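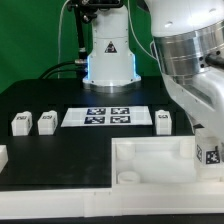

Two robots on one table, and June 2022
by the bench lead at Hodley

I have been meaning to write this up since spring, and then the end of the quarter came along and ate every evening I had (if you work in a small shop you know how that goes). So, with a cup of tea next to me, let me try to tell you how things have gone at Hodley since the arms arrived.

We sort and rack small parts for Kermani, and for years that meant six of us standing at the benches, picking up blocks and setting them in trays until our shoulders complained. Pevemow, the company that set up the new cell, told us it would take 10 days to get going. It took some 20, and I don't hold it against them! A good deal of that time went to the printed markers, those square black-and-white patterns the system looks for so it knows where the boards and blocks are. I bumped one board with my elbow in the first week and spent the rest of the afternoon learning how to calibrate. I can do it pretty well now, and I have to say I'm a little proud of that.

People ask me if anyone lost their job. No, and I asked that question myself, out loud, in the first meeting. But the jobs did change, and I don't want to make that sound smaller than it is. Two of the bench people moved over to the Andby line, where the parts are still too floppy and odd for a machine. One of them loves it. The other misses the bench, mostly the talking, I think, as we used to chat all day long over there and the Andby line is loud. The rest of us take turns minding the cell, and it's a different kind of tired. My feet are fine and my head is mush by 3 o'clock.

What I didn't expect was how much we would end up deciding ourselves. How far apart the blocks should stand, which end of the tray gets filled first, when to stop everything and start over. Pevemow's people wrote our tray order into their setup notes, and it was exactly the order we'd used by hand.

In July we get a second cell, and I've asked for it to go nearer the windows. We'll see.

Comments

benchrat: We had the same thing with the elbow. Put tape on the table where the board goes, it helps a lot.

Marigold52: Lovely to read this from somebody on the floor. Is the pay the same for minding the cell?

quietshift: The head-is-mush part, yes. We switch every two hours now and it's better.

Contact | Copyright Notes from the Bench | Back to top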